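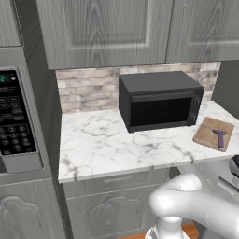 Lots of people will tell you that a robot with a rule is a safe robot. I'm not so sure, and you shouldn't be either. Say the rule is "Keep away from sharp things." Fine! But would a robot know that the purple peeler on the cutting board is sharp? It's shaped like a letter T. It doesn't look much like a knife. Somebody has to teach the robot that, and then somebody else has to check.

## Who checks?

A **standard** is a rule that lots of people agree to follow. At Bimthorpe, a kitchen robot has to pass 56 tests in a computer-made kitchen before it gets near a real one. That sounds like plenty. Ludivine Picard, who writes the tests, still worries. "A pretend kitchen only has the problems we put in it," she says.

So when a company brags that its robot passed 2,000 tries, ask:

- Were they all in the same kitchen?
- Did anyone move the toaster oven?
- What did the robot do when it got something wrong?
- Can a person stop it fast?

If the answer is "Trust us," keep asking.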